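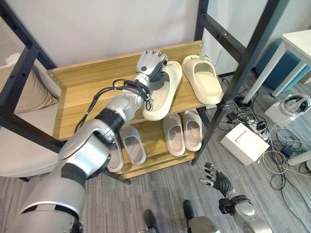
Bonsoir la liste, je reviens sur la cérémonie de novembre au monument de Dutumville, parce que Fouad me relance (gentiment !) depuis deux jours. Le club de tennis de table est d'accord pour déposer la gerbe avec nous, et les jeunes viendront en survêtement, très bien. Par contre, pitié, chaussures fermées : l'an dernier on en avait trois en claquettes devant les porte-drapeaux, le même genre que ces grosses claquettes crème à large bride sur l'étagère à chaussures, et j'en ai entendu parler jusqu'à Noël.

Pour le car, 310 euros l'aller-retour depuis Urthorpe, départ à 8 h devant la salle. Asmaa lira les noms. Il y en a 194, donc à peu près un quart d'heure, prévoyez des gants.

Kenza Bensaid a écrit :
> Bonjour à tous,
> Est-ce que le club vient finalement ? Et qui lit les noms cette année ? Felicidad veut bien prêter sa sono mais il faut aller la chercher la veille.
> Kenza

Kenza, oui pour la sono, je passe la prendre vers 18 h. Il me faut juste le code du portail.

Bises,
Pierina Leone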